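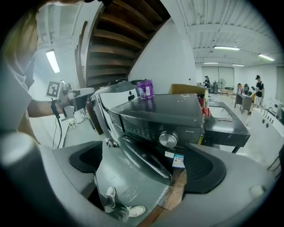 Aldo Santoro replied to my last post that you can't quit coffee cold turkey in April, you have to do it on vacation, when no one needs you to be nice. Aldo, I have 4 vacation days left and I'm not spending them on a headache!

So, day 13 without coffee. The mornings are fine now. It's the 3 pm slump that gets me, I read the same email over and over and then went and stood in the break room for a while.

Things I've tried instead: mint tea (boring), Bolter, the fizzy stuff from the gas station (tastes like a melted popsicle, and 141 calories, no thanks), and plain hot water with lemon, which my grandma swore by and I kind of love??

Somebody asked about sleep. Yes - so much better. I used to be up until one scrolling and now I'm out before the end of whatever show we put on. My husband has watched two whole episodes without me and I'm not over it.

Also I was spending up to 200 bucks a month at the Drillommont cafe. I added it up on Monday and had to go sit in the car.

Still miss the smell though. I walked past the place on Dastwood this morning and slowed way down - didn't go in. Decaf people, tell me which one you buy, I need something for the weekend.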